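Édgar Yupanqui
Bras, pinces, textile. Atelier Pusatura.

On m'a demandé plusieurs fois notre règlement interne pour les postes à deux bras qui manipulent du textile. Le document complet fait trop de pages pour être collé ici, donc je reprends les points qui servent tous les jours. Fil.

Périmètre : deux bras au-dessus d'une table, une pince à chaque bras, des vêtements souples. Pas de tôle, pas de verre, rien de coupant. Si vous travaillez autre chose, une partie des règles ne vaut plus.

Règle 1. Le vocabulaire. « Bras gauche » veut dire le gauche du robot, jamais celui de la personne qui regarde. Vu de face, il est donc à droite de l'image. On a perdu des journées entières là-dessus avant de l'écrire en tête de la première page.

Même chose pour les pinces, les câbles, les fiches de maintenance et les noms de fichiers. Une seule convention partout. Quand un fournisseur livre une notice avec la convention inverse, on corrige la notice au feutre.

Règle 2. Personne ne passe la main au-dessus de la table quand les bras sont sous tension. Y compris pour « juste remettre le tee-shirt droit ». On coupe, on remet le tee-shirt, on réarme.

Fatima Zulu a obtenu que l'arrêt d'urgence soit testé à chaque prise de poste, et que le test soit noté avec l'heure et les initiales. Sans ligne dans le cahier, le poste ne démarre pas. Les gens ont râlé une semaine.

Règle 3. Vitesse. 12 cm/s maximum tant qu'une personne se tient à portée des bras. C'est notre valeur, issue de notre analyse de risques. Ne la recopiez pas, faites la vôtre.

Règle 4. La pièce de départ. Un vêtement posé trop soigneusement donne des essais trop faciles. On le lâche au-dessus de la table et on ne le touche plus. S'il tombe hors de la zone atteignable, on le relâche et on note « relâché » dans le journal.

Les vêtements tournent. Pas plus de 6 essais de suite avec la même pièce, puis on change. Ruan Van der Merwe voulait 2, on s'est mis d'accord après pas mal de discussions sur le temps passé à échanger les pièces.

Règle 5. Les bras au départ. Position de repos, pinces ouvertes, rien entre les doigts. Ça paraît évident et c'est pourtant l'écart qu'on relève le plus souvent en relecture. Un fil ou une peluche coincés sur un patin, ça change la prise.

Règle 6. Serrage. On règle l'effort sur le tissu le plus fin de la série. Une maille marquée par la pince sort de la rotation, on la met dans le carton « réglage » et elle ne sert plus qu'à ça.

Règle 7. Les vis. Tour de contrôle visuel des doigts, des supports et des modules fixés sur les pinces en début de demi-journée. Une vis de doigt qui prend du jeu décale la prise sans déclencher la moindre alarme. Repère de peinture sur chaque tête, et on regarde si le trait est aligné.

Règle 8. Les câbles. La boucle au niveau des articulations doit rester libre sur toute la course. On déplace chaque bras lentement jusqu'à ses butées logicielles et on regarde la boucle, pas l'écran. Un collier trop serré se repère à ce moment-là.

Question reçue en privé : « Et les caméras de poignet, vous les recalibrez quand ? » Après tout démontage de la pince, après tout choc, et le mardi matin quoi qu'il arrive. La mire reste dans le tiroir du poste, elle ne voyage pas d'un atelier à l'autre.

Règle 9. L'éclairage. On ne cherche pas à supprimer les ombres sur la table. On note quelles lampes sont allumées et on n'y touche plus pendant une série. Si quelqu'un ouvre un volet, nouvelle série.

Règle 10. Un échec se garde. Prise ratée, tissu qui glisse, bras arrêté par l'opérateur : tout reste dans le journal avec le bon code. Supprimer un essai demande deux signatures, celle de l'opérateur et celle du relecteur.

Les codes d'échec tiennent sur une étiquette collée au pupitre. On en avait une longue liste au départ, Lesego Steyn l'a réduite après avoir constaté que deux relecteurs ne choisissaient presque jamais le même code pour le même essai.

Règle 11. Le relecteur n'est pas l'opérateur. Il travaille avec la vue d'ensemble et les vues de poignet côte à côte. La vue d'ensemble seule ne suffit pas pour juger une prise, le doigt cache le pli.

Règle 12. Vues de poignet : si on ne voit pas le tissu entre les doigts, on écrit « non visible ». On ne déduit pas. Beaucoup d'annotations fausses viennent d'un relecteur qui connaissait la suite de l'essai.

Le poste, vues d'ensemble et vues de poignet mélangées :
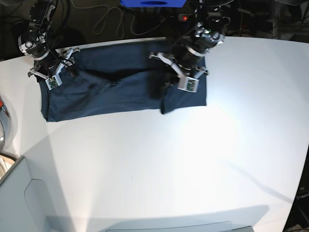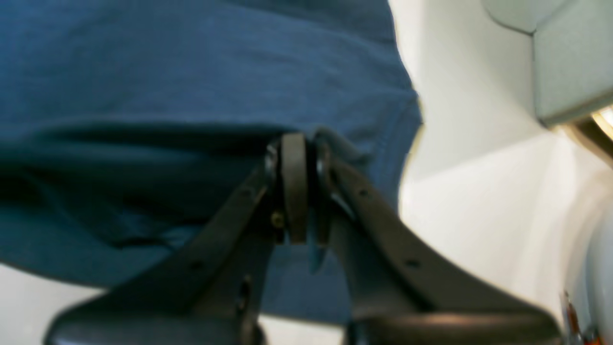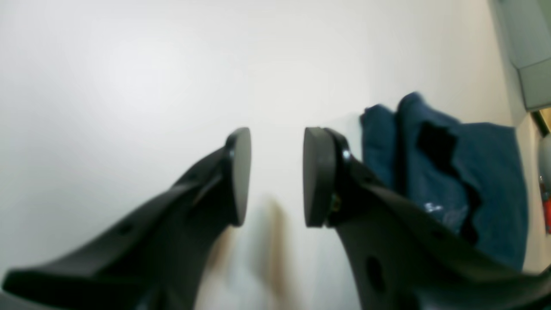
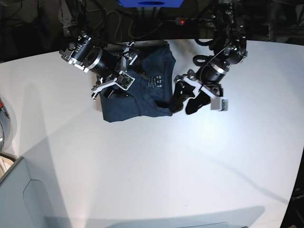 Relecture et annotation

Même pièce de travail pour tout le monde : avant d'avoir accès au journal, un nouveau relecteur annote quelques vues isolées, sans la suite. La deuxième est une pince fermée sur un tissu bleu, on attend « prise visible ». La troisième montre une pince ouverte, on attend « ouverte, pas de tissu entre les patins » et rien de plus.

Pour la première et la quatrième, on demande de nommer les bras. Ceux qui écrivent « gauche » pour le bras à gauche de l'image relisent la règle 1 et recommencent.

Dans la quatrième, il y a un petit marquage imprimé sur le vêtement. Trop petit pour être lu. L'annotation correcte est « marquage présent, illisible ». On refuse une taille ou une composition, même si le relecteur est allé voir dans le carton.

On n'écrit pas non plus « plié » pour un vêtement simplement en tas. Nos termes : étalé, froissé, en tas, plié. « Plié » suppose des bords ramenés volontairement, donc il faut l'essai complet pour s'en servir.

Et le désaccord entre deux relecteurs ? Il va à Pravesh Pretorius, qui tranche par écrit. Sa décision s'ajoute au recueil avec la vue concernée. Le recueil en est à 305 entrées. On le trie par type de tissu.

Quelqu'un demande si on peut se servir du recueil chez soi. Le règlement, oui, je peux l'envoyer. Le recueil, non, il contient des essais faits avec Wedden et il me faudrait leur accord.

Correction sur la règle 3 : la limite porte sur la vitesse au bout de la pince. Au coude, elle est plus basse, voir l'annexe. Merci à la personne qui a relevé l'oubli.

Autre question : « Vous appliquez ça aussi aux essais rapides, hors série ? » Les règles 1, 2, 3, 7 et 8, oui, toujours. Les autres, seulement quand l'essai entre dans le journal.

Prochaine révision du règlement en avril. Deux points ouverts : le nettoyage des patins, pour lequel on n'a aucune fréquence justifiée, et le rangement des pièces entre deux séries, parce qu'un vêtement resté en boule dans un carton garde ses plis et que ça se voit dans les résultats.

Si vous avez une procédure écrite pour les patins en caoutchouc ou assimilés, je suis preneur. Messages ouverts, je réponds plutôt le soir.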